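Monday, late

Flat out all day and my feet are killing me. The boxes for the move to Cusside finally turned up, 20 of them, flat-packed and smelling like a wet garage, and I've filled a grand total of 2. At this rate we'll be out of here by December!

Mostly I got stuck in the bookshelf, as you do. Found my old Prurnov travel guide with a tram ticket still in it and sat on the floor for an hour reading about soup. Then the neighbours' dog got into the hallway and ate half my sandwich (the good half, with the pickle).

The quote from Cudetti Removals came through at lunch — $749, plus extra for the piano. I rang and grumbled and they knocked off nothing. Lovely people though.

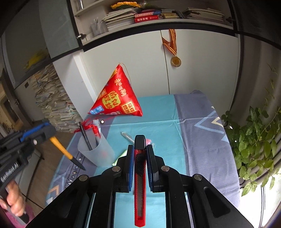 Tea was leftover rice with an egg on top, eaten standing up. I still can't decide about the grey couch. It's ugly, but it's the only thing in the place I've ever properly slept on, and the new lounge room has that odd corner it might fit.

Read up to page 94 of the library book and can't remember a word of it. Must ring the power company in the morning, and find the kettle — I think I packed it.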